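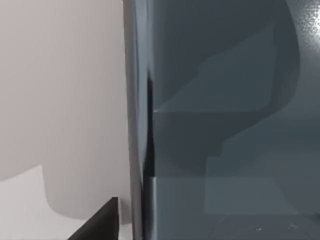
**Ticket 338 - Label printer prints every address twice**

Opened by: Kiros Hadgu, Tolach shipping desk
Assigned to: Ibsa Hailu
Opened: August 2022
Priority: High (was Low, until the labels ran out)

**Reported:** Every order exported from Flusedus prints two identical labels. Kiros has been peeling off the spares and sticking them in a notebook, "in case."

**Log**

Restarted the printer. Restarted the print server. Two labels.

Checked the copies setting in the driver. It says 1. Changed it to 2 out of spite and got four labels, so at least the setting works. Put it back.

Printed a test page straight from the driver - one page. Printed a plain text file - one page. The printer is innocent and I have told it so.

Exported 17 orders from Flusedus and opened the file. 17 rows, no duplicates. Sent the same file through Teshome, the thing that turns rows into labels. 34 labels.

Teshome has a watched folder. It also has a second watched folder, set up in January by someone who left no note. Both point to the same place, one by drive letter and one by network path.

Removed the second one. Restarted the Teshome service. Exported the same 17 orders, got 17 labels.

**Side effect:** Eltelow had 200 jobs waiting in its queue, all second copies. Cleared by hand, as "Clear All" is grayed out unless the queue is empty.

**Still open:** Kiros wants 2,000 blank labels charged to IT. Passed to my manager without comment.

**Status:** Fixed, watching until the next big export. Kiros is keeping the notebook.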